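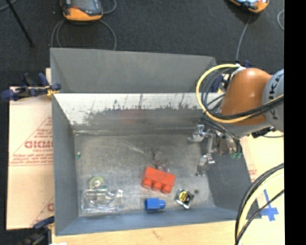

Emptying and cleaning a small-parts bin

Reading time: 3 min

Open-topped bins collect odd pieces: toy bricks, clear plastic mouldings, lids, caps and whatever else was on the bench when it was cleared. A bin with sloped inner walls sends everything to the floor, where the scuffs and smears build up fastest. Clean it when the contents are down to a handful.

1. Lift the pieces out by hand. Do not tip the bin. Clear parts are easily missed against a pale grey floor, so run a fingertip along each corner before moving on.

2. Sort by material first, colour second. Solid plastic can be washed. Anything with a metallic casing, a printed face or adhesive is wiped with a barely damp cloth and kept out of the water.

3. Brush out grit with a dry 100 mm brush, working from the top edge down the slopes. Wet grit scratches.

4. Mix a little washing-up liquid into 600 ml of warm water. Wipe the walls with a soft cloth, then the floor. Change the water when it turns grey.

5. Dark streaks on the slopes are often rub marks from plastic or rubber. Test a melamine sponge on a hidden patch and use light pressure. It is a mild abrasive and will dull a polished face. Scratches in the metal will not come out; leave them.

6. Rinse with a clean cloth and dry straight away, corners last. Standing water under a seam leaves a mark.

Washing the pieces

Toy bricks go in a bowl of hand-warm water, no hotter than 40 degrees. Use an old toothbrush between the studs. Curved or tubular mouldings hold water inside, so stand them on end overnight on a towel.

Putting back

Return only what belongs together. A bin of mixed bits is slower to search than two half-full ones. The Tollier 724 divider can be trimmed with scissors to fit a tapered bin; measure at floor level, as the top is wider. Label the outside wall. Labels stuck on an inner slope get scraped off.

1,511 shares
6 comments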